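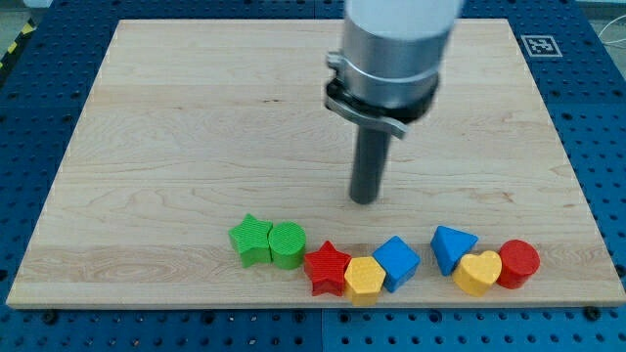 Toy library adds shape blocks to its loan shelves

Families who borrow from the Osia toy library will find a new set on the shelves from September. The library has bought a number of brightly coloured shape block sets for younger children, and they can be taken home on an ordinary membership.

A set has eight blocks and comes in a drawstring bag with a card showing the contents. The blocks can be sorted, lined up in a row or used for simple games of copying and matching. The library says they are meant for children aged 3 and over, and that younger brothers and sisters should only use them with an adult close by.

The sets were supplied by Rokell, which also provided the library's puzzles last year. They were paid for from the spring sale, which raised £935. What is left of that money will go on new storage boxes and on replacing the older train track, parts of which no longer fit together.

Loans are for three weeks and can be renewed once if no other family is waiting. Up to two items can be borrowed at a time, and a block set counts as one item. Members are asked to check the card before bringing a set back, as a bag with a piece missing cannot go out again until a replacement has been found. There is no charge for a lost block, but the library would like to be told about it at the desk.

Blocks should be wiped with a damp cloth and dried before they go back in the bag. They should not be soaked or put in the dishwasher.

The library is also bringing back its play table on opening mornings. Children can try the blocks there before their parents decide whether to borrow them, and there will be a few suggestions for games pinned up beside it - finding the block that matches a drawing, for instance, or spotting which one has been moved. Parents are asked to stay with their children while they play.

The number of families using the library has grown over the past year and now stands at 318. Most live in Osia itself, with a smaller group travelling in from Clomero, where the playgroup's own toy loan scheme closed last winter. Clomero families can join on the same terms and may return items to the box at the Toivonen hall if they cannot get to the library during opening hours.

Opening mornings run from 9.30am until noon. New members can sign up at the desk and should bring something showing their address. Block sets cannot be reserved before the start of September, but a waiting list will be kept after that.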